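Chamado 881
Produto: Wendt, módulo de pinça de dois dedos
Projeto: Relldale, tarefa "arrumar calçados"
Aberto em: 8 de agosto de 2018
Prioridade: alta (movimento não comandado perto do operador)
Situação: resolvido, em observação

Resumo
A pinça fecha sozinha durante a aproximação, antes de receber o comando de fechamento. Acontece só na tarefa de calçados. Nas tarefas de copos e de caixas, com o mesmo braço e o mesmo módulo, não conseguimos reproduzir.

Ambiente
Braço fixado na base móvel, câmera pequena no punho, pinça Wendt com um dedo liso e um dedo com revestimento texturizado. Software de controle Nukolness, instalado em janeiro e sem atualização desde então. Piso quadriculado bege. Iluminação do teto, acesa o tempo todo.

Descrição do problema
A tarefa consiste em pegar um tênis pelo calcanhar e colocá-lo na prateleira de baixo. O braço desce com os dedos abertos, para ao lado do calcanhar direito, espera a confirmação de pose e só então fecha. Em 9 das 30 tentativas de hoje os dedos fecharam no ar, ainda na descida. Em duas delas o operador estava com a mão perto da área de trabalho, arrumando o cadarço. Não houve contato, mas o fechamento foi na força nominal, sem a rampa lenta que usamos com gente por perto. Por isso a prioridade alta.

O botão de emergência funcionou nas duas vezes em que foi acionado. Depois de rearmar, a pinça abre normalmente e aceita comandos.

Mensagens no registro do controlador, na ordem em que aparecem:

GRIP: contato detectado (dedo B)
GRIP: transição APROXIMAR -> SEGURAR
POSE: aguardando confirmação
GRIP: objeto perdido
SEQ: abortada pelo operador

A transição para SEGURAR deveria depender da confirmação de pose. Pelo registro, ela ocorre antes, disparada apenas pelo sensor de contato do dedo B, que é o texturizado.

O que já foi verificado
Cabo do módulo: trocado pelo reserva. Sem mudança.
Tensão de alimentação durante a descida: estável.
Calibração do zero dos dois dedos: refeita com a pinça aberta e parada. O dedo A ficou em zero. O dedo B ficou em zero parado, mas oscila quando o punho acelera.
Revestimento do dedo B: limpo com álcool isopropílico. Sem mudança.
Velocidade de descida reduzida pela metade: nenhum fechamento em falso em 19 tentativas. A tarefa fica lenta demais para uso normal, mas serve para continuar trabalhando enquanto o chamado está aberto.

Disposição usada no teste: par de tênis pretos de lona, com papel amassado dentro e os calcanhares virados para a pinça, e um chinelo verde à esquerda. O chinelo não é alvo da tarefa. O planejador deve ignorá-lo, e ignorou em todas as tentativas.

Vista da câmera do punho, dedos abertos ao lado do tênis direito:
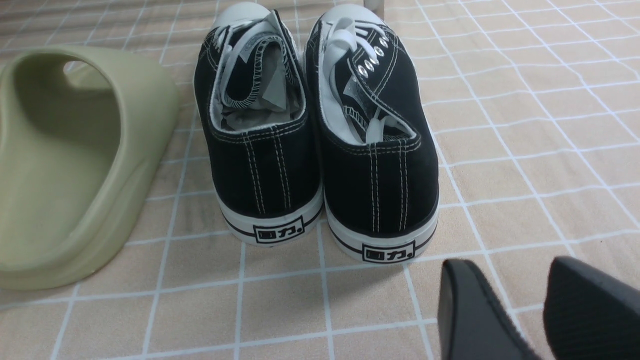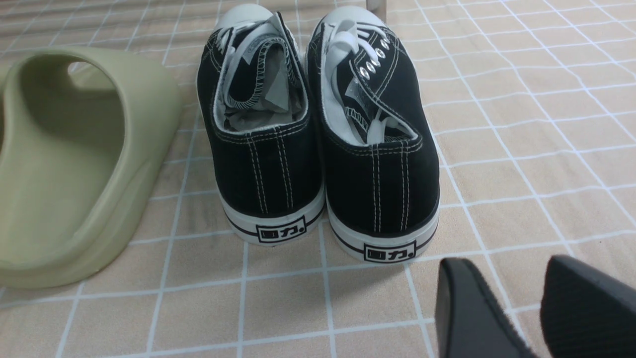 Resposta do suporte Kurnorska
Recebemos o registro e o relato. O comportamento do dedo B aponta para o limiar de contato, e a oscilação com o punho em aceleração reforça isso. O revestimento texturizado é mais pesado que o liso, e na descida rápida a inércia dele é lida pelo sensor como uma força pequena. Nas tarefas de copos e de caixas vocês usam o perfil padrão, com limiar alto. Podem conferir qual perfil está carregado na tarefa de calçados? Se for o "macio", o limiar é bem mais baixo, e além disso esse perfil permite fechar por contato sem esperar a pose. Essa segunda parte é opcional e fica no parâmetro fechar_por_contato. Até conferirem, peço que ninguém ponha a mão na área com o braço habilitado, mesmo em velocidade reduzida. Velocidade reduzida diminui a chance do disparo, mas não bloqueia a transição.

Resposta do solicitante
Conferido. O perfil carregado é o "macio", escolhido para não deformar a lona do calcanhar, e fechar_por_contato está em verdadeiro. Não lembramos de ter ativado; no arquivo da tarefa a linha não existe, então o valor vem do próprio perfil. Mão fora da área a partir de agora: o operador desabilita o braço, arruma os calçados, sai e habilita de novo.

Resposta do suporte Kurnorska
Correto, o perfil "macio" traz o parâmetro ativado quando o arquivo da tarefa não diz nada. Sugiro esta sequência:

1. Acrescentar fechar_por_contato = falso no arquivo da tarefa.
2. Manter a força de fechamento do perfil "macio" e copiar só o limiar de contato do perfil padrão.
3. Reiniciar o controlador. Recarregar a tarefa não basta, o módulo guarda o limiar anterior.
4. Refazer o zero do dedo B com o braço parado na pose de aproximação, e não na pose de repouso.
5. Repetir a descida em velocidade normal, primeiro sem calçado nenhum embaixo da pinça.

Resposta do solicitante
Passos 1 a 5 feitos. Na primeira tentativa esquecemos de reiniciar e o limiar continuou o antigo, como avisado. Depois do reinício, a descida sem calçado em velocidade normal não gerou nenhuma mensagem de contato. Com os tênis no lugar, repetimos as 30 tentativas: nenhuma transição para SEGURAR antes da confirmação de pose.

Sobrou um efeito menor. Com o limiar mais alto, a pinça demora um pouco mais para reconhecer que pegou o calcanhar, e em uma tentativa o tênis escorregou na subida. Vamos ajustar o limiar para um valor intermediário, com o fechamento por contato sempre desativado. Isso fica em chamado separado, por não envolver segurança.

Ações
Perfil "macio" bloqueado para novas tarefas no Relldale até revisão.
Linha fechar_por_contato = falso incluída no modelo de arquivo de tarefa.
Instrução de operação alterada: braço desabilitado sempre que alguém for mexer nos objetos, com qualquer perfil e em qualquer velocidade.
Pedido à Kurnorska: gravar no registro o motivo da transição e o valor de força lido em cada dedo. Pedido aceito, sem prazo informado.
Chamado em observação. Reabrir se aparecer "contato detectado" durante a descida.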